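Bristlow Table and Surface Gallery
Posted February 2021

This page collects notes on the work tables, mats and containers in use at the Bristlow site. It replaces the parts list from August, which had grown to 297 entries and was hard to read on a phone. Entries are short. Dimensions are left out where the item varies from one batch to the next; ask for the drawing if you need them.

Tables

All tables on the lower floor have light wooden tops. The tops are wiped down at the end of the day with a damp cloth and left bare overnight. Solvent cleaners dull the finish and should stay in the cabinet. Scratches deeper than a fingernail edge get reported, and the top is turned or swapped at the next service.

Tables stand directly on carpet. Carpet compresses under the feet over the first few weeks, so a newly placed table needs to be leveled twice: once on the day it is set, and again after 40 hours of use. A short spirit level laid along each edge is enough.

Containers

Square containers are preferred over round ones for table work. Flat sides give a repeatable contact area, and rounded corners are easier to wipe out than sharp ones. White is the standard color. It shows dust and residue early, and small parts are easy to find against it. 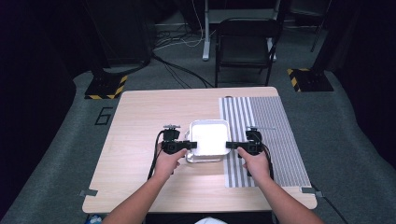 White square container with raised rim, near the middle of a light wooden table. Clear plastic beneath, striped mat to the right.

Containers are stored by size on the Dakoten shelving, open side down. Chipped rims are a reject. Stained interiors are acceptable for dry parts only and carry a strip of blue tape on the shelf label. Containers and clear trays are ordered separately, so check both counts before placing an order.

Mats

Gray-and-white striped mats are supplied by Flanagan. Lay them with the stripes running from the far edge of the table to the near edge. In this direction the stripes double as a rough guide for squaring up a container or a stack of cards. Mats hanging past a corner can be left as they are for light work. For anything heavier, pull the mat back until the whole edge is supported.

Wash cold, dry flat. Mats that have been through a dryer curl at the ends and do not recover.

Clamps

Small silver clamps go on the near edge, one left and one right. Tighten by hand until the jaw seats, then a quarter turn more. Over-tightening leaves a dent in the wood. Check them on Monday before the first job.

Spare clamps are in the Dindari bin, packed in bags of 4. Thread wear becomes noticeable near 1,000 cycles.

Corrections and additional entries go to Shahnaz Bandara, surface and fixture records.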